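Kavik Plain Block Set, 70 pieces

Solid wood building blocks in a lidded storage box. The set has tall uprights, half blocks, squares and short bars, all cut to the same base width so they stack and line up with each other. Edges are lightly sanded. Some blocks are painted and the rest come in a pale finish.

Ages 2 and up
Box weight: 11 lb
Item number: 127
Ships from Larnville

Care: wipe with a damp cloth and let the blocks air dry. Do not soak them or put them in the dishwasher. Paint may wear at the corners with regular use.

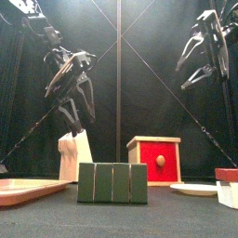
Uprights are the longest pieces in the box and the ones most customers reorder. They can be used as columns, door posts or the sides of a bridge, and they need a flat, level surface to stand on. The cream one standing on the gray tabletop has a slightly uneven top edge, and small differences like that are normal between pieces. Replacement uprights are sold singly or in packs of 2. For school orders, contact Lorraine Lightfoot at the Larnville office.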